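An open day for people who like cash flow statements

Noston put on its open day on 25th July, and I drove over from Lunen with a full tank of coffee and a notebook, expecting to stay an hour. I stayed until they were stacking the chairs! If you keep books for small businesses, or own one and dread the monthly reports, this was a very good way to spend a Saturday.

Noston builds reporting software for bookkeepers. Their main product, Floltix, takes the numbers out of whatever accounting package the client already uses and turns them into a short monthly report, with a cash forecast on the front page (the front page! not page nine). I'd only ever seen it on a webinar, where the screen was too small to read.

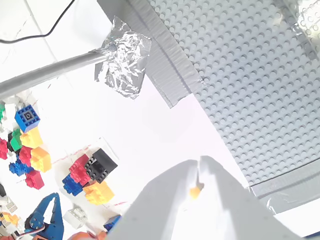 The first session was a live close. One of the trainers took the books of a practice company, a bakery with two shops, and went from raw trial balance to finished report in 17 minutes, talking the whole way through. She stopped at every odd balance and asked us what we'd do with it. A customer deposit was sitting in sales, and half the room missed it, me included. I loved that part. It felt like sitting next to a very patient colleague.

After that we split into groups and I picked the one on receivables. Floltix lists overdue invoices by how much they hurt next month's cash, so a $500 invoice due from a slow payer can land above a bigger one that always comes in on day 50. I have been doing that sorting in my head for years, badly, and seeing it done on a screen made me want to go home and redo three client files right away.

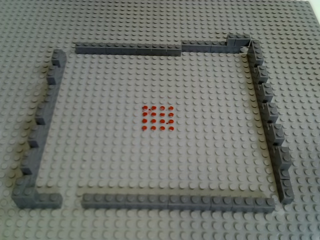

Lunch was sandwiches and a long talk about loan covenants, which I know sounds awful, but our table didn't want to get up. A woman who runs a machine shop told us her bank wants a new report every quarter and she had been building it by hand. We got onto how much of a monthly report can be missing before an owner stops trusting it. I thought of those dark gray brick walls set out on the LEGO plate, close to a rectangle but with gaps at several of the corners. Plenty of my reports have that shape: profit on one side, cash on another, and no line joining the two.

The afternoon belonged to Maurya, the new budgeting add-on due in October. It's still rough. The import stopped once on account 511 and had to be started again, and the team took it with good humor and wrote the bug down in front of us. What it does well is let an owner change one number, say rent or hours, and watch the year move. I'd use it in client meetings tomorrow if I could.

Two small gripes. The parking signs send you to the wrong side of the building, and the pricing talk was too short, with questions still going when the next group came in. I'd also have liked a handout from the live close, so I've asked them for one by email.

I have a trial login now and the bakery file to practice on. The deposit is fixed. On to the inventory.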